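Ullow Pantry Room: progress report, October

Prepared by Wanda Pawlak for Darcy Tautahi

The pantry room at Mellby has been open to residents since the start of the month. We handed out 141 snack and drink packs, mostly on Thursday afternoons. Shelving is finished on 2 walls. The sink is still waiting on a part from Wasilewska.

Folke Aasen reorganized the stock so that chips, boxed snacks and cans go into baskets by pack, with bottled drinks kept beside them — this has cut the packing time for a shift to 15 minutes. Irena Śliwiński keeps the stock sheet and orders juice and water every 2 weeks.

The new counter has a gray marble pattern and wipes down easily. Pump bottles stay at the back of it, and the red mesh baskets to the right.

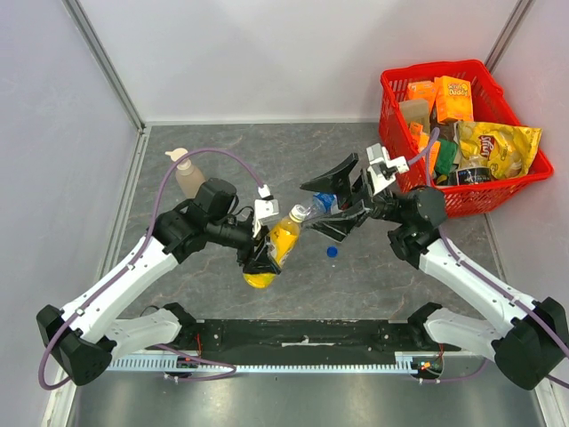
Spending is within the amount agreed for the quarter. We underspent on boxed goods and would like to move that money to drinks, which run out first. Please let us know by the next call if that is acceptable.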